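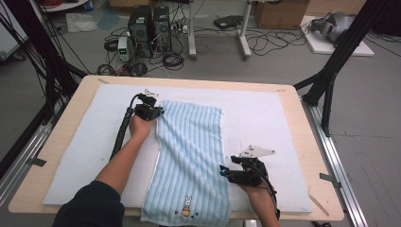 Why do supporters of a small club continue to buy season tickets after the team goes down a division? In our interviews, the most common answer was the people in the next seats, and the results of the team came a long way after this.

### 4.2 Seat neighbors and renewal

We asked each of the 49 season ticket holders of Plarniva to tell us about an ordinary home match, from leaving the house until coming back. We did not ask directly about loyalty, as Coughlan advised us after the pilot that this word makes people give speeches. Most of them spoke first about the journey and the place where they meet before the game. The match itself was often described in one or two sentences, and several persons had to think before they could name the last opponent.

The relegation in the previous season was mentioned by nearly all, but in different ways. Older holders compared it with earlier relegations. Younger holders, who had not lived through one, spoke more about the new away grounds, and some were looking forward to them. One man who has held a seat in the Grarnum stand for many years told us: "If I stop, then who will sit beside Lorcan? They would put a stranger there." 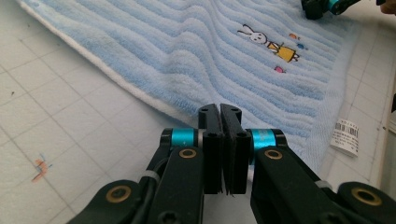

This kind of answer was given also by holders who do not meet their seat neighbors outside of the stadium. Three of them did not know the family name of the person they have sat next to for years. We call this relation a *seat tie*, following the use in Costello and Sheehan's earlier work on the standing areas, although they limited the term to groups who arrive together.

**Figure 3.** Renewal by type of seat tie, Plarniva season ticket holders (n = 49). The values are given in Table 2.

In Figure 3 the difference between holders with a seat tie and holders without one is clear, but the second group is small and we do not want to make too much of it. It is also possible that people who plan to renew are more willing to be interviewed. The club office sent our invitation to 200 addresses, and 89 replied. We could not learn anything on the others.

A second point concerns the move of seats. When the club closed the lower rows of the Grarnum stand in November, some holders were given places in another block. Those who were moved together with their neighbors complained about the view and the wind. Those who were moved alone complained about these things too, but they also said that they now come later and leave before the end. We return to this matter in Section 5, where the seating plan is compared with the gate records.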